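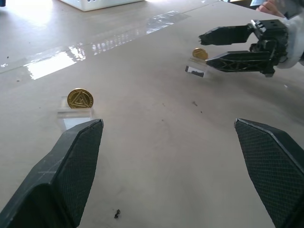
How long should a first draft take? Mine get 20 minutes, and then I close the laptop whether I'm done or not.

I picked this up back in March, when I was supposed to be writing a 4000-word piece about the old ferry landing in Cistville and had written exactly 321 words in two weeks. Most of those were the title and different versions of the first sentence (I had a lot of feelings about the first sentence). So I set the kitchen timer, started in the middle with the part about the ticket booth, and just typed. It was messy! There were whole lines that said "something about the fog goes in this spot" and I left them in.

The next morning I did it again, and the one after that. I don't read back until I have five or six of these chunks, and then I print them and move the pages around on the floor until an order shows up. The ferry piece ended up at 3752 words, a bit short, and the ticket booth is still the opening.

My students at Conneely hate the timer at first - they want to know what they think before they write it down. I was the same way. A few of them now do the whole thing by hand, and I may try that next with the Mitau essay, which has been sitting in a folder since winter with only a title on it.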